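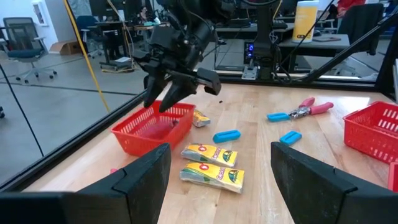 Girls Basketball Program, Pornport: Progress Report
March 31, 2022

Short one this time, we have a tournament in two days and the vans still need booking. Full budget sheet comes seperately.

Where we are

Season is done for the older group. 70 girls registered across both age groups, 40 of them in the under-12s. Older team finished 6 wins, 5 losses. Lost the last one at Jarkach by a single basket after leading at the half. Free throws again. We've added extra shooting time at the end of every practice and the misses late in games are still costing us.

Under-12s don't keep standings. They played Sanna home and away, good games both times, everybody got minutes. The away gym was freezing, parents let us know.

Court time

Still the main headache. Lost the early evening slot at the school gym in February when the floor was being redone. Moved to the Pasano hall, smaller court, no shot clock, one hoop slightly low at the far end. Made do. The older group practiced half court for most of that stretch and you could see it in transition defense when we got back to a full floor. School slot is back now.
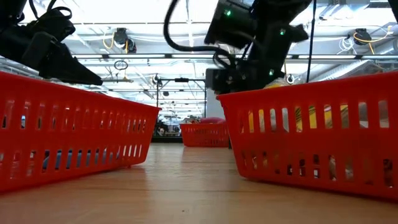

Red baskets on the long table.

Spending

Grant covered hall rental, referee fees and the first half of the uniforms. Second half of the uniforms is on order, invoice not in yet. Travel ran over what we planned. Fuel mostly, plus one extra van for Jarkach when a parent driver dropped out the night before. We moved money from the equipment line to cover it and would like your okay on that after the fact, sorry. Nothing spent on coaching clinics so far. That money is still there.

What didn't get done

Summer camp flyer. Concussion training for the assistant coaches, booked for April. The stats app, we tried it for three games and went back to paper because no one could keep up during fast breaks.
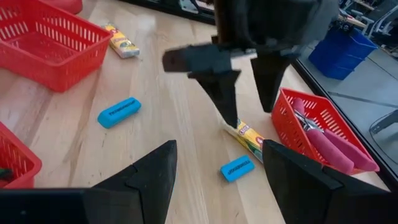 Paper works fine but someone has to type it all up afterward, so the season totals are only complete through the first Sanna game. Rebounds look good. Turnovers too high, mostly the inbound pass against a press, and we knew that without the totals.

Next

Tournament first. Then tryouts for the fall teams in April, both age groups, at the school gym. We expect to need a second under-12 coach and have one person interested, not confirmed. Need a yes or no from you on the equipment money before we order balls, the curent ones are worn smooth. Uniform invoice will be forwarded as soon as it lands.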